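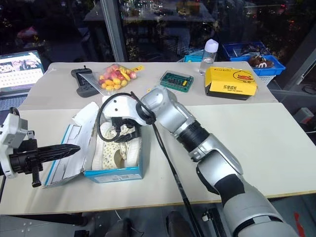

Item 3: rear and front table sections, Room 602, with open shoebox.

11/03/2018
By Rowena Galang

Kondgate Building, sixth floor
Fire and general safety checklist, with comments

Scope: Room 602, the storage room behind it, the corridor to the east stair, and the stair door. Restrooms and the kitchen are on a separate sheet. Items are marked OK, FIX or WATCH. A FIX item has a named person against it.

1. Exit route, Room 602 to east stair. OK
Corridor clear for its full length. The coat rack listed in October has been moved into the storage room. Floor tape at the corner is lifting but does not catch a shoe.

2. Stair door. FIX (Knut Petersen)
Door closes but does not latch unless pushed. Closer arm was adjusted in October and has drifted again. Adjusting it a second time is not accepted as a repair. Replace the closer. Until then the door is to be pushed shut by whoever uses it, and the wedge found on the landing has been thrown out.

3. Tables. WATCH
Rear section is pushed against the front section. Keep the joint tight and level. Check the edges for chips at each inspection. Boxes and lids go back to storage at the end of the day. Cardboard is not to build up on or under the tables.

4. Outlets and cords. FIX (Aiman Tjoa)
One power strip plugged into another behind the filing cabinet. Remove the second strip and use the wall outlet by the window. The 25-foot extension cord is acceptable for short use only and was found coiled while in use. Unroll it fully or put it away.

5. Ceiling sprinklers. FIX (Lucero Escobar)
Storage room, top shelf, left side: boxes stacked 15 inches below the sprinkler head. The building rule is 18. Take down one row. The shelf has been marked with a line in red pen, and the line is to be kept to.

6. Fire extinguishers. OK
Both gauges in the green. Pins and seals in place. Tag on the corridor unit is hard to read; Grolomik will bring a new one at the yearly service.

7. Emergency lights. WATCH
Corridor unit held for the full test. Room 602 unit came on but was dim by the end. Retest next month. If no better, change the battery.

8. Smoke detectors. OK
Tested with the panel in test mode. All reported under the right room number, including the one that used to show as the fifth floor.

9. First aid box. FIX (Aiman Tjoa)
Eye wash past date. Burn gel missing. Count of adhesive bandages on the inside card says 25, found 16. Refill and correct the card.

10. Shelving in storage room. OK
Wall anchors tight. Gallitz units carry a load label on each upright. The older unit by the door has none and is to hold light goods only.

11. Windows. OK
Both open and lock. Restrictor screws present.

12. Posted notices. WATCH
Floor plan by the door still shows the old partition. Route arrows are correct. New print requested.

Items 2 and 5 to be rechecked first. Send a note when done and I will sign them off on site, not from a photo.

Shares: 2
Comments: 4

Knut Petersen
Item 2, closer ordered from Sönmez. The old one is rated for a lighter door, and that explains the drift.

Lucero Escobar
Item 5, row taken down. The boxes are on the bottom shelf, right side.

Blandine Bailly
Is the landing on our side of the door part of this sheet or the building's? Somebody left paint cans there.

Rowena Galang
Building's, but I have added it to ours. Cans to be gone by the recheck.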